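El descenso también se gobierna

Toda temporada futbolística termina con una celebración y con varios silencios. De la primera se ocupan las portadas; de los segundos, apenas una nota al pie. Conviene detenerse en ellos, porque el descenso de categoría es el momento en que se comprueba si una entidad deportiva está bien administrada.

El caso del Drukcombe resulta ilustrativo. El club perdió la categoría en abril, con varias jornadas por disputar, y en pocas semanas vio reducirse su masa social en 1.000 abonados. La directiva que preside Vanderleia Medeiros optó por mantener el precio de los abonos y rescindir los contratos del cuerpo técnico de la cantera. A juicio de quien suscribe, fue una decisión equivocada. Una cantera tarda años en formarse, y los 35 juveniles que entrenaban en las instalaciones de Liyanage encontraron acomodo en clubes vecinos antes de que comenzara el verano.

El Namura, en circunstancias semejantes, procedió de otro modo. Redujo la plantilla profesional, conservó íntegra la estructura formativa y ofreció a los socios una rebaja proporcional a la pérdida de ingresos por televisión. Su director deportivo, Tín Quan, defendió ante la asamblea que un equipo de Segunda debía costar lo que cuesta un equipo de Segunda. La frase fue recibida con frialdad - hubo incluso peticiones de dimisión - pero las cuentas del ejercicio se cerraron sin deuda.

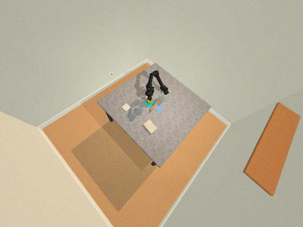 Brazo robótico con punta amarilla y cubo cian sobre una mesa gris. Imagen generada por ordenador.

Debe reconocerse que la comparación tiene límites. El Namura dispone de estadio en propiedad, mientras que el Drukcombe paga alquiler por un recinto de 3.000 localidades que rara vez completa. Tampoco es idéntica la presión del entorno, y Abrehet Gebretsadik ha recordado con acierto en estas mismas páginas que los dirigentes de clubes modestos trabajan con frecuencia sin remuneración ni asesoramiento.

Ahora bien, esas dificultades refuerzan la necesidad de una norma común. La federación debería exigir a cada club, antes del inicio de la competición, un plan de descenso: qué contratos se revisan, qué partidas quedan protegidas y qué compromisos se asumen con los abonados. La cantera tendría que figurar siempre entre las partidas protegidas - también cuando el primer equipo reclame refuerzos para un regreso inmediato.

Se objetará que planificar la derrota invita a ella. El argumento carece de fundamento. El Pudell aprobó un documento de esa naturaleza hace tres temporadas y no ha tenido que aplicarlo. Cabe esperar que la próxima asamblea federativa incluya el asunto en su orden del día y lo someta a votación.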